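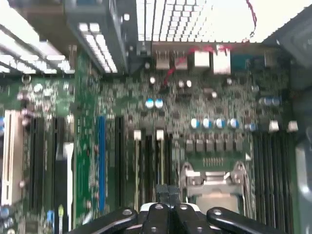 Refurbished Dell desktop tower from Cleradden – internal access review

Reviewed by Chaiwat Khunthong

Supplied by Cleradden's Itthorpe depot in March. I paid 100 pounds including delivery. This review covers access and layout only; I ran no benchmarks.

Layout

With the side panel off and the tower laid flat, the green motherboard is fully reachable from above. The graphics card sits across the middle of the board and has a black shroud with a fan. Cables to the drives run beneath a punched metal cage, and the SATA connectors are blue plastic.
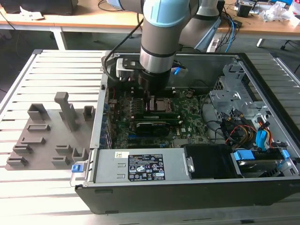

Serviceability

Blue marks most of the parts meant to be handled: the clips on the hard drive, and a release latch at the left end of the power supply. I had the drive out in 11 seconds. The card took nearly 2 minutes, as its retaining tab is stiff.

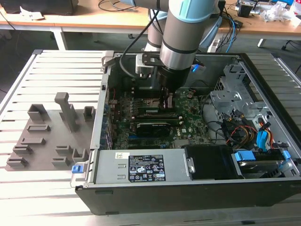 The power supply label faces upwards with the case on its side, so ratings can be read without removing the unit – useful when ordering a spare. The cable bundle near the drive cage is less tidy, and I would add a tie. My previous tower, a Zutura 464, needed a screwdriver for every one of these jobs.

Verdict

Good access, dull cable routing, fair price. Recommended for anyone who opens their machine often.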